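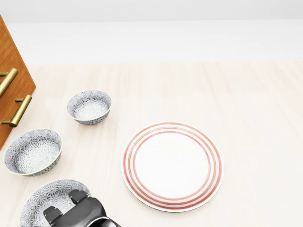 Holzarbeitsplatte ölen: wie oft denn nun wirklich?

Guadalupe Lozano
Wir haben seit November eine helle Arbeitsplatte aus Holz. Der Verkäufer meinte, einmal im Jahr ölen reicht. Auf der Dose (Mudetti Hartöl) steht alle drei Monate, meine Schwiegermutter sagt jede Woche. Wem glaube ich, ohne dass es Familienkrach gibt?

Crisóforo Aguirre
Der Platte. Wassertropfen drauf, fünf Minuten warten. Steht er noch als Perle da, hast du Ruhe. Zieht er ein, wird geölt: vorher mit 240er Papier in Faserrichtung anschleifen, dünn auftragen, Überschuss nach 20 Minuten abnehmen — und zwar alles, sonst klebt im Advent noch der Stollen fest. Lappen danach nass machen und draußen ausgebreitet trocknen, die können sich selbst entzünden.

Rana80
sonnenblumenöl geht auch, hab ich immer so gemacht. riecht halt irgendwann

Crisóforo Aguirre
»Irgendwann« heißt nach drei Wochen. Bitte nicht.

5 Kommentare · 209-mal geteilt
Zuletzt aktualisiert: 22. November

Ähnliche Themen
Wasserränder auf geöltem Holz
Messinggriffe putzen oder anlaufen lassen?
Fuge zwischen Platte und Wand wird grau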